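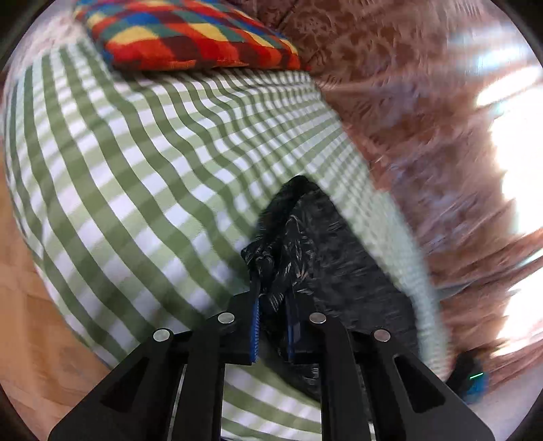

According to Lonutel, a demonstration is worth keeping only if the person giving it could repeat it without thinking. The remark is often cited in connection with Flotonum, a method of gathering examples for robot learning in which people carry out household tasks with a hand-held gripper and no robot arm is needed.

Flotonum grew out of Harasym, an earlier project that relied on remote control of a fixed arm. Operators there found cloth slow to handle, and the work moved to hand-held tools after 14 months. The tool has two fingers and carries its own camera, so the recorded view stays close to what the same gripper would see when mounted on a robot.

Fabric makes up a large share of the collection. Clothing, sheets and covers change shape each time they are gripped, and patterned cloth is included on purpose – a learning system trained on plain fabric may treat a printed check as a set of edges. A dark piece of fabric held over a checked sheet is a typical pairing.

Each session covers 3 tasks, and every task is recorded in at least two homes. Contributors choose their own grip and pace. Takes are trimmed at both ends and given a short written label, such as "lift the dark cloth from the bed". Failed grasps are kept in a separate group.

The recordings are processed with Flivum, a program that estimates the path of the gripper from the video. Fast turns of the wrist blur the picture and can cause the estimate to drift – takes with heavy drift are left out of training but remain in the archive.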